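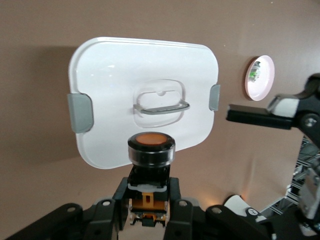 Brelberg Allotment Society - Kitchen & Preserving Group

Quick one from us this month as everyone is up to their elbows in courgettes.

Freezer swap is back in June. Same hall, doors at 2 pm, bring what you've got too much of and go home with something else. Soups, stewed fruit, blanched beans, all fine. Nothing with raw egg please. Fish only if it was bought frozen and stayed frozen.

Labels!! What it is, month it was made, any nuts, milk, wheat or celery. Last time we had 13 tubs with nothing on them at all and they went in the bin. Painful. Masking tape and a biro will do, stick it on before you freeze, it won't take afterwards.

Tubs. Lids that clip down travel best, cling film over a bowl does not. Leave a gap at the top for soup. Put your plot number on the base if you want the tub back, otherwise it goes on the spare shelf and is fair game. Old Mirneo tubs are turning up with split corners, have a look at yours before you fill it.

Rhubarb: yes there is still rhubarb. Up to 27 bags in the Vandenberghe Road freezer at last look. Chopped, no sugar. Help yourself, key is in the usual place, and write down what you take in the red book (not on the back of the door).

Jam day. Moved, date to folow once we know about the cooker. Two rings working out of four at the moment. If you have a big pan to lend let us know, and a funnel, ours has gone walkabout again.

Jar lids are 90p a bag from the shed, coins in the tin. Small size sold out, more on order.

Swap tables need setting up from noon, any hands welcome. Tea provided, bring your own mug as we are short.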